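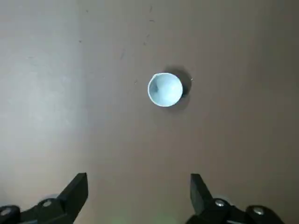 3. Collecting the demonstrations

The task was to pick up one small cup and set it down somewhere else. Tatu Shirima and I chose it in November, when we still believed it was the easy part of the project and that Trarlow, our name for the arm and its software, would be stacking things by spring.

We drove the arm by remote control and recorded 77 demonstrations. Each one started with the fingers open and the cup out ahead of them, seen from the wrist camera. From there the driver lined up, came down, closed, lifted and let go. A pale cup on a brown table should be easy to find. Glare on the left side of the picture and the cup's own shadow on its right gave the model two more things to take an interest in, and it took an interest in both.

We threw out 7 runs. In 2 of them the driver (me) pushed the wrong stick. In the others the cup tipped over before the fingers closed, and Tatu felt we should not teach that.

3.1 Two drivers, two habits

Tatu approaches slowly and stops above the cup. I come in at an angle and fix it at the end. Trained on both of us, the arm came in at an angle, stopped, and stayed there. Elibariki Nyaga, our supervisor, called this a fair summary of our teamwork. We retrained on Tatu's runs alone.

3.2 Settings

Both models were trained for 700 passes over the data. We did not try other values.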